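Bins, bins, bins

So October was the month I finally admitted our back room had a storage problem. My cardboard boxes had gone soft at the corners, the lids didn't fit anything anymore, and every time I wanted the good scissors I had to lift 3 other boxes to get at them.

Sumathi has been telling me for ages to go with open bins, the plain gray kind with sloping sides. I held out because I thought they were ugly (they are, a little!) but I've come around. You can see what's in there, and you can tip your hand down the side and scoop up whatever has slid to the bottom. 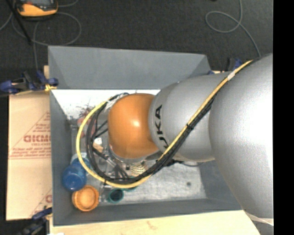

The one thing I'd say is don't baby them. Gray scuffs, and the floor of a bin gets streaky no matter what you do, so I quit scrubbing mine after the first week. A wipe with a damp rag and back on the shelf it goes.

Yarn got its own bin, and so did the extension cords, which I now coil and tie before they go in. Kadri wants 2 for her garage and keeps asking which size I got. Kadri, I'll measure them tonight, I promise! Next up is the hall closet, and I'm a bit scared of it.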